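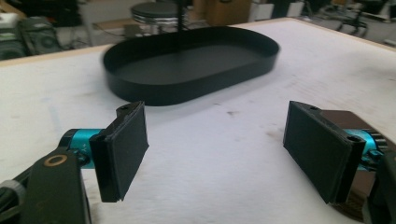
Loan Lã told me to leave the marks alone and put a tray over them, and I am not convinced. So I'm asking here before I either buy something or do something dumb.

The table has an off-white top with a narrow light wood edge running along it. We eat on it, we pay bills on it, things get dragged over it. By now it has faint smudges and scuffs all over, plus one small dark gray stain that bugs me more than the rest put together. Loan's position is that a black oval tray in the middle draws the eye and you stop noticing the rest. I have the tray. I put it down. I still see the stain, and if you ask me the black makes it worse.

What I have tried so far: dish soap and warm water, twice. A microfiber cloth, dry and then damp. That took off crumbs and something sticky near one end and did nothing at all for the gray.

What I have not tried: the Rellex surface paste that every second post on this site recommends. It's $22 for a small tub and the label says "restores all white surfaces," and when a label says "all" I start to wonder. All of them? Painted, lacquered, plastic, stone? I don't know what my top is made of. There's no sticker underneath, only a stamped number, 3251, and searching that got me a bus timetable.

So, two questions. Is there a way to tell a scuff that sits on top from one that has gone into the surface? And does the paste do anything that baking soda doesn't do for pennies?

Please don't tell me to get a tablecloth.

2 answers, sorted by votes

Answer 1 (32 votes)
Giang Quan

I'd be suspicious of the paste too, but I'd be just as suspicious of baking soda. People treat it like it's harmless. It's a fine abrasive. On a glossy top it will take the stain off and leave you a dull patch the size of your palm, and then you'll be back here asking about the dull patch.

To your first question. Wash the spot, dry it, and get your head down low so light from a window skims across the table. If the mark looks raised or shiny compared with what's next to it, something has been left on top of the surface and you have a decent chance. If you see a groove, or the color runs down into a scratch, cleaning will lighten it at best. Then drag a fingernail across. If it catches on the edge of a dip, that's damage. This isn't foolproof. I've had marks that felt perfectly smooth and never moved.

Order I'd go in:

White pencil eraser, the soft kind, light pressure. Works on more gray marks than you'd expect.
Rubbing alcohol on a cotton swab, but try it first on the underside or somewhere at the back. If the swab picks up white, stop right there, that's your finish coming off.
Melamine sponge last, barely damp, a few strokes and then look. It is also an abrasive, whatever the box says.

If all three fail I would live with it. Gray marks on pale tops often come from metal or from the bottom of something unglazed, so turn over whatever normally gets slid around on there. Your tray too. Any tray with a bare hard base and grit stuck under it will scratch. Felt dots cost next to nothing and you should put them on even if you think Loan is wrong about the rest.

As for the paste, I've used the Rellex on an old white shelf. It cleaned the shelf. So did the eraser on the other half of the same shelf, and I couldn't tell you which half was which. One shelf, so take that for what it's worth.

Comment from the asker, 12th March: Eraser got most of the scuffs near the edge. The dark one is lighter, maybe. I keep looking at it from different chairs and changing my mind. Nail does not catch. Haven't dared the alcohol yet. Felt dots are on.

Comment from Giang Quan: "Lighter, maybe" is where I'd quit for the day. Look again in the morning with the lamp off.

Answer 2 (2 votes)
unregistered

toothpaste. white not gel. rub in circles let it sit wipe off. did this on my moms table in september and it came right up, looks brand new. dont overthink it

Comment from Giang Quan: Toothpaste is abrasive as well, and letting it sit does nothing for a gray scuff. What was the table made of?

Comment from unregistered: idk its white

Viewed 2674 times
Related: Toltia shelf paint turned yellow near the stove, can it be saved?
Related: How do I get candle wax out of a wood edge strip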